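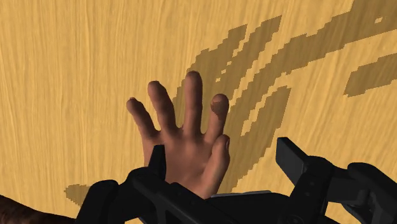 2 min read

7 Dec 2025

Shop shut today but I went in anyway for the stock count on the hand-tufted side. Let myself in by the back door at eight. Heating takes an hour to do anything, so I kept my coat on and started with the runners, which are nearest the radiator.

The Braltero pieces are going slowly. We took twelve in May, mostly the large size, and there are seven left. People like the border and then go home and measure. The smaller ones went in the first few weeks and I should have asked for more of those and fewer of the big ones. I have written that on the inside of the order book so I see it before spring.

The Grollent delivery finally came on Friday. Two rolls of the oatmeal loop, one of them with a pulled row near the outside end. I unrolled it as far as the till to see how bad it was. It runs the full width, but only in the first turn, so I can cut past it and still get the stair job in Nandale out of the rest. Took photos and sent them to the rep. I expect a credit of some kind. The last one took until the summer to show up on the statement.

Spent longer than I meant to on the sample books. The old contract ones smell of the storeroom and half the labels have dropped off. I kept the wool twist and the two hotel-grade books and put the others in the bin bags by the door. Kept one square of the dark green as well, for under the kettle. 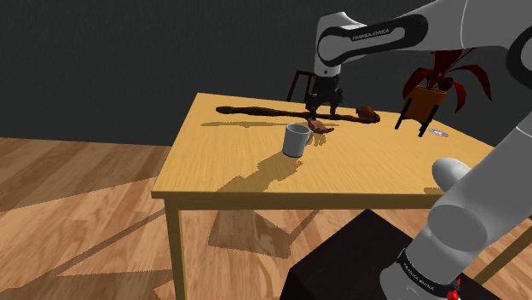
Branch on a pale wooden table

Ate my sandwich in the window. Plenty of people going past to the market with trees and wrapping paper, and a couple of them tried the handle though the sign was turned round. One woman pointed at the flatweave on the stand and mouthed something at me. I think she wanted the price. I held up the ticket — 300 pounds — and she nodded and went on.

After lunch I did the Oláh rugs. These are the ones I care about most and they are the worst to count, as each one has to come off the pile and be laid flat before you can find the tag. Two have been tagged wrong, the sizes swapped over, which explains the phone call last week. Swapped them back. The rust-coloured one has faded a little along the fold, so it needs to go to the bottom of the pile or be marked down. I moved it to the bottom. I may mark it down in the New Year if it is still there.

Moth traps all clear except the one behind the felt underlay, which had a single moth in it. Put in a fresh trap and hoovered along the skirting. Will look again midweek.

Knees sore by four. The count is done apart from the remnants rack and the bath mats. I still have to ring the fitter about the stairs, and find out if he wants the grippers left in or taken up. Also need more tape and a new blade for the long knife.

Home by half past. Beans on toast, then the bath.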